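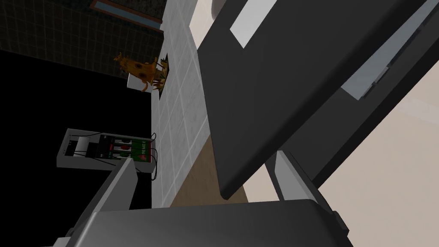 Gripper, close up. Rendered, mostly in gray.

July
By Bonifacio Lozano
5 min read

The mechanic at Fisteck called before breakfast to say the part for my car is still in Cifuentes. I had thought Cifuentes was the name of the supplier. It may be a town. He said it the way people say "in surgery," so I didn't ask, and I am now officially a person who takes the bus for the rest of the summer.

I have the 112 to thank for getting me anywhere. It leaves from the corner by the dry cleaner and wanders out to Flesen by way of every parking lot in the county. In the car I can be at work before the radio host finishes insulting the weather guy. The 112 prefers to see the hospital first, and the other entrance of the hospital, and then a housing development with streets named after birds. I know all the birds now. Plover Court has a very nice hedge.

This morning the regulars were in their seats. I've been riding long enough to know whose seat is whose, and I learned it the hard way, by sitting in the one behind the back door. A woman with a rolling cart stood over me without a word until I remembered an appointment near the front. She nodded at me today. I was more pleased by that than by anything that has happened at work since spring.

The driver with the sunglasses was on, which is good news, as he waits for runners. The other one doesn't. The other one looks you right in the eye as he pulls out, and I swear he gives the gas a little extra. I made the mistake of wearing new shoes on one of his days and watched him go from the far side of the crosswalk, holding a sandwich.

Fare is two dollars, exact change, and I have turned into a man who hoards quarters. I asked for them at the grocery store and the kid at the register looked at me like I was planning something. There's a card you can get. To get the card you go to the transit office at Skullenon Plaza, which closes at four, and the 112 gets there at ten past. I've brought this up with both drivers. Sunglasses laughed for quite a while.

What I did not expect is how much I'd read. I finished the library book about the canal, which I'd been carrying from room to room since winter, and started one about a family of cheese importers who all hate each other. I'm up to the second funeral. A teenager across the aisle asked if it was any good and I said yes, very, and then couldn't come up with one thing to tell her about it except that the uncle did something with the rinds. She put her earbuds back in.

The ride home was less literary. The air conditioning was out and the windows only tilt, so we all sat there slowly turning into soup. A man in a tie was eating a peach over a paper bag with such care that I think half the bus was rooting for him. He got all the way to Heron Lane without a drip. Then we hit the bump by the fire station.

I got off a stop early to walk along the creek, telling myself it was for my health. I wanted the ice cream window, and it was closed - a sign said back at 8. I stood there a bit, in case the sign was wrong. Then I walked the rest of the way and had cereal for dinner with the fan pointed at my face.

My sister called to offer me her old station wagon. She has been trying to get rid of it since the tailgate stopped opening, or maybe it stopped closing, it depends on the weather. I said I'd think about it. She said, "You hate the bus." I said I did, and then spent far too long telling her about the peach man, and she went quiet in the way she does when she's doing dishes and has put the phone down on the counter.

I should admit that I checked the winter schedule tonight. Only to look. They're cutting the early run, so I'd have to take the later one and come in after the morning meeting has started, and I can't find the downside to that anywhere.

Shoes by the door, quarters in the dish. Sunglasses is off tomorrow, so I need to be on the corner early and looking humble. And I have to call Fisteck back at some point and ask about the estimate, which had a 2 in front of it the last time and a lot of throat clearing after.

Note for the morning: bring a napkin, it's peach season, and I bought a bag of them on the way home.

8 shares
2 comments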